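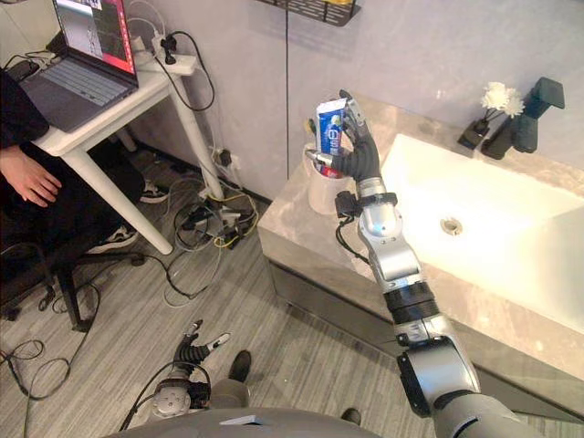 Where do you keep toothpaste and brushes on a small vanity?

Posted by Limel_403rd

We finally have a real counter in the bathroom – light gray marble pattern, big white rectangular sink, tall black faucet – and I love it! The trouble is that the sink takes up most of it. Right now there's a white cup near the front corner with a toothbrush in it, and the toothpaste ends up wherever it lands. I also have white fake flowers in a little black vase by the faucet and I'm not giving those up. Cup on the counter, or everything up on the wall?

Chalerm Siriwan

Keep the cup! I went through this in December and tried it all. Stand the tube cap down so the paste slides toward the opening, and put it right in the cup with the brush if the cup is wide enough. Mine is a plain straight one and it holds both just fine. Then move the cup back from the corner, about a hand's width, or a sleeve will catch it sooner or later (mine went into the sink twice). Rinse the cup on Sundays and dry the bottom, or you get that chalky ring on the counter. Flowers stay by the faucet, they look great there. A quick shake outside gets the dust off.

Tokgöz60

wall shelf. done

Eltport Annie

I'd do a bit of both! A black metal shelf with holes in it is wonderful for spare tubes, floss and cotton pads, and it goes so nicely with a black faucet. But the things you grab half asleep should be down where your hand is – I put our brushes on a shelf once and my kids just left them in the sink. Do check that the shelf clears the top of the flowers before you drill.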